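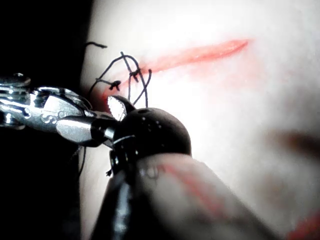
Two knots in and both instruments still at the thread. View from the wrist camera on the practice pad.

Hi all, Desta Teshome here with the bench corner for this issue. I promised you a wrist camera report last time and then ran out of page, so I'm getting to it now while the notes are still fresh (and while I can still read my own handwriting).

So we've had two small cameras on trial, the Wako and the Trova. Both clip on near the wrist, both feed into the same Plurketti controller we've been using since the fall, and both cost more than I wanted to pay. I ran the same suturing job with each one, 70 runs on the Wako and then 70 on the Trova, same pads, same black thread, same red line to close up. My back would like you all to know that our stool is too low.

The Wako is the sharper of the two up close, and I really wanted it to win! You can follow single strands of thread with it, even in a messy tangle. But the picture gets to the screen 180 milliseconds after the fact, and I felt every one of them. I'd close the jaws, see nothing happen, close them again, and by then I'd pulled the loop out of shape. The Trova is softer and a bit washed out on the pale pads, but it keeps up with my hands, and after an afternoon I stopped thinking about it.

What I didn't expect was how much the mounting matters. A view from the wrist is wonderful for the last inch of the job and pretty bad for everything else. The instrument head sits right in the middle of things, big and dark, and whatever is nearest the lens turns into a blur. Shiny metal is a pain too – the exposure jumps around when a chrome instrument comes in from the side. I turned our lamp down two notches and that helped with both cameras. A second, overhead view would help more, so I'm borrowing one from the folks at Osstead for the next round.

On the jaws: I like the textured gripping faces a lot. They hold thin thread without me squeezing hard, and I frayed far fewer ends than I did with the smooth ones we had before.

We saved almost 2,000 clips across the whole trial, and they're on the shared drive in the folder marked 812 if you want to look. Skip the first dozen, I was still learning which pedal did what. The Trova stays on the arm until the end of February, so if you'd like a turn, put your name on the sheet by the door and bring your own coffee.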